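Room check, Wikholm house, first floor back bedroom
October round, form 3 with comments
Checked by: Margit Dahlgren
Copy to: Britt-Marie Solheim, Mundberg office

Started 10.40, bit late, held up on the stairs by the carpet people. Going down the form in order. OK = fine, ACT = someone has to do something, N/A = not in this room. Comments under each where needed.

1. Door and way out
Door opens fully – OK
Closes on its own weight – ACT
Handle tight – OK
Sticks on the last bit, have to lean on it. Same as last round. Plane the bottom edge or take the strip off, don't mind which. Key turns from inside without force.

2. Floor
Route from bed to door clear – OK
Rugs fixed or removed – OK
Leads across walkway – OK on the day
Nothing to trip on between bed and door. Shoes were by the door, moved to the rack on the landing.

3. Smoke alarm
Test button – OK
Date on casing readable – ACT
Sounded first press. Couldn't read the date even on the steps, it's been painted over at some point. If we can't read it we replace it, that's the rule from Biltby and I'm sticking to it.

4. Window
Opens and shuts – OK
Restrictor – OK
Curtain clear of heater – OK
Small window, so gets stuffy. Asked for it to be opened ten minutes every morning. Restrictor stops where it should, I put the tape on it. Slight mould in bottom corner of the reveal, wiped, look again next time.

5. Electrics
Switches – OK
Sockets, visible damage – OK
Leads on or under bedding – ACT
Thin cable lying over the mattress cover. No damage to it that I could find but it shouldn't live there. Clip along the wall or unplug and coil when not in use. Nothing that gets warm to be left charging on a bed, please can this be said again to everyone, not just put on the notice board.

6. Wardrobe and other tall furniture
Fixed to wall – ACT
Doors stay shut – OK
Nothing heavy on top – OK
Big orange one on the back wall. One bracket of two is loose, turns with a finger. Needs a longer screw or a proper plug. High priority, it's a heavy peice and it's tall. Stickers on it can stay.

7. Bed
Frame and headboard firm – OK
Bedding off the floor – OK
Headboard doesn't rock. Mattress turned in spring according to the card inside the wardrobe door, nobody's initialled it though.

8. Food and drink in bedrooms
Opened food put away – see comment
Use-by checked – see comment
Wrappers binned – OK
Drinks cartons are allowed, sealed ones only, and they go in the kitchen once opened. Fruit is fine if it's eaten the same week. Read the panel on every carton, small print and all, check the date and write it on the sheet. 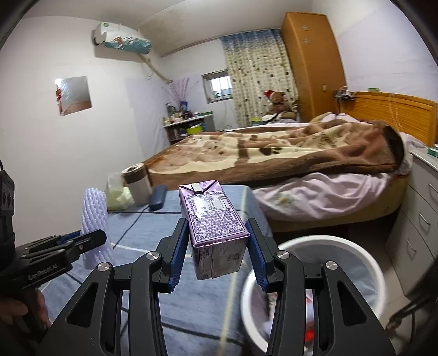
Britt-Marie Solheim, on the draft: agree on sealed cartons only, but can we please stop short of a ban on fruit. Fagerlund tried that and people just hid it in drawers, took 3 visits to find the last of the satsumas. A lidded tub in each room would do it. And don't ask for dates on single cartons, that's a lot of writing, once a week is plenty.

Fair enough on the dates, changed to weekly. Didn't ask for a ban, only same week. Tub idea good – will get a price.

9. Waste
Bin lined – OK
Lid – N/A
Emptied today – ACT
Clear bag in it, good, I can see what's in there without putting my hand in. There was rubbish at the bottom. Empty before the evening, and daily from now on if food's going in. Food waste to the caddy downstairs, not this bin.
Plastic bags: fold and put in the drawer, not left lying about where the little cousins can get them when they visit.

10. Water
Tap fitting over the bed secure – ACT
Any sign of leak – none found
It's on the wall above the headboard, which is a daft place but it was there before us. No damp on the wall round it, ran my hand all over. Still want a plumber to confirm wether it's live or capped. If live, label the stop valve. If capped, write that on the room card so I'm not asking again next round.

11. Bedside cabinet
Drawers run and stop – OK
Top clear of medicines – ACT
Green box on top, didn't open it, not mine to open. If it's tablets it goes in the lockable drawer. If it's not then ignore this.

12. Soft things and seasonal bits
Clear of heat – OK
Labels intact – OK
Teddy in the Santa hat is fine where it is, nowhere near the heater. Hat is sewn on, gave it a tug. When the fairy lights come out later they need looking at before they go up, every set.

13. Glasses, aids, small items
Within reach of bed – OK
Navy glasses case should go back on the cabinet at night. Somebody sat on the last pair.

Measurements for the file
Gap, bed to wardrobe: 90 cm. Passes.
Window sill height: 124 cm. Passes.

Actions, most urgent first
Wardrobe bracket – this week
Smoke alarm, replace – this week
Cable off the bed – today
Bin – today
Plumber re tap over bed – before next round
Door, bottom edge – when the joiner's in anyway
Green box – ask
Food tubs, price – MD
Mould in reveal – look again

Finished 11.25. Front bedroom not done, was locked, will do it with the Mundberg rooms. Sheet is in the blue folder, please initial against each line when done and don't just tick the top.

M. Dahlgren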